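Household robot readiness
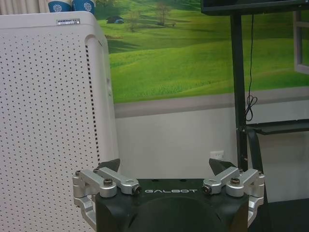 Household robot readiness is the question of whether a general-purpose machine can do ordinary chores in a home, or the similar small jobs of a shop floor, without a person standing by. The term is used loosely. Makers tend to count a chore as done when a robot has completed it once on video. Critics count it as done when the robot can be left alone with it.

Single-purpose machines such as dishwashers and robot vacuums are usually left out of the discussion. They work because the job was redesigned to suit them. The open question concerns machines with arms and grippers that are meant to use the same cups, drawers and shelves that people use.

Background

Industrial arms have done repeated work well for decades, mostly in places where each part arrives in the same spot. Homes offer no such help. Cups are left near edges, cables hang where an arm wants to pass, and the light changes through the day. Most of the trouble reported in trials comes from these small differences and very little of it from a lack of strength or speed.

Two-finger grippers remain the most common choice for this work. They are cheap and sturdy, and they handle boxes, bottles and rigid cups fairly well. They do poorly with thin cloth, wet plates, and anything that has to be turned over in the hand. Hands with more fingers exist, but they cost more and break more often.

The Skedstead trial

One of the few tests with published failures is the Skedstead trial, run over one spring by Sobia Jatoi and Bereket Alemneh. It set 200 tasks in a furnished apartment, including clearing a table, moving cups to a high surface, and loading a washing machine. The robot finished 127 of them with no help. Another eight were finished after a person moved an object into reach, and the rest were given up.

Supporters quoted the first number widely. Jatoi and Alemneh were more careful, and noted that the finished tasks were mostly pick-and-place jobs with hard objects. Laundry made up a large share of the failures. Their report also complained that resetting the room took longer than doing the chores by hand -- a cost left out of most demonstrations.

Shop-floor work

Claims for shops and stockrooms are somewhat stronger. The retailer Marinho used robots for night restocking at one store, beginning in April, and kept them on for boxed goods. It dropped them for produce and bagged items. Notburga Gisler, who reviewed the project for the trade newsletter Nallell, wrote that the robots "moved boxes from a place where boxes were easy to reach to another place where boxes were easy to reach."

Criticism

Bethel Hadgu has argued that success rates mean little without the price of a failure. A dropped towel can be picked up, while a dropped glass has to be swept up by somebody, and a machine that needs watching has saved its owner no time. She also objects to sped-up footage and to remote operators who go unmentioned.

Etenesh Demissie, a developer at Marar, has replied that the same complaints were made about early vacuums and that steady use will supply the practice the machines need. Hadgu's answer was that the vacuum had a flat floor and one job.

As of the latest Skedstead report, no robot in the trial had gone a full day of mixed chores without a person stepping in.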